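# Leveling a Table on an Uneven Floor

Applies to four-legged and pedestal tables with threaded feet. Revised September 2023.
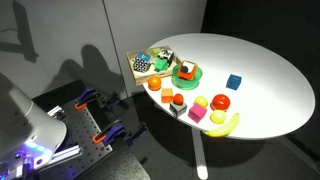 *White oval table with a light-wood tray at one end.*

A table that rocks has one of two faults: the feet are not all touching the floor, or the top is loose on its base. Check the top first. Hold the base still with one foot and push down on the edge of the top with both hands. If the top moves and the base does not, tighten the mounting screws before going further.

## Tools

- Spirit level, 24 inches or longer
- Open-end wrench to fit the foot locknuts
- Pencil and masking tape
- Feeler gauge or a stack of index cards
- Felt or rubber pads, if the floor is wood

## Procedure

1. Put the table where it will be used. Leveling done in another spot does not carry over.
2. Mark each foot position on the floor with tape. Number the feet clockwise, starting at the one nearest the door.
3. Loosen all locknuts and screw every foot fully in. Back each one out 3 turns so there is travel in both directions.
4. Press down on opposite corners in turn. Find the foot that lifts and measure the gap under it with the feeler gauge.
5. Unscrew that foot until it just meets the floor. On an M8 foot, one full turn is 1.25 mm.
6. Set the level along the length of the top, at the center. Raise the two feet at the low end by equal amounts.
7. Turn the level 90 degrees and repeat across the width.
8. Recheck the length. The second adjustment usually shifts the first slightly.
9. Hold each foot with one hand and tighten its locknut against the base.

Do not extend a foot so far that fewer than 6 threads remain engaged. For a larger gap, put a hard shim under the foot.

## Oval and round tops

An oval top has no straight edge to read from. Run a strip of tape along the long centerline and a second strip across it at the midpoint, then take every reading along these two lines. Readings taken near a curved rim are unreliable if the edge is beveled.

## Carpet

Thick carpet compresses under load. Level the table once, leave it loaded overnight, then repeat steps 6 through 9. Rosalinda Policarpio tested wide cup glides on cut-pile carpet and found that a second pass was still needed.

## Rechecking

Check the locknuts in May, after the heating season, and whenever the table is moved. Replace any foot with a bent stem.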